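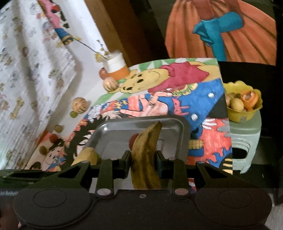
Participants wanted: fruit and table tidying sessions, Flinmont

We have all read calls like this that promise "fun and flexible" and deliver neither, so we will keep the promises small. Somivbridge needs 19 adults to sort and put away ordinary household things on a tabletop. Mostly it is fruit. You pick up a banana, you set it on a tray or take it off again, you do the next one. If that sounds dull, it probably will be.

Sessions are held in a furnished room on Pearce Street, with a curtain beside the white table.
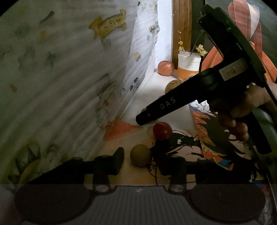
You will work there for 17 minutes at a stretch, then rest. Nobody will tell you it builds character.

No experience needed. We doubt that past kitchen work helps much, whatever your resume says. You should be able to stand for a while and handle small things without hurry. Please don't apply if you plan to eat the supplies - it has come up.

Pay is the same for everyone and is not negotiable. Sessions run through December.

Write to Nhi Dương, Room 333, and say which mornings you can really make, not which ones you hope to.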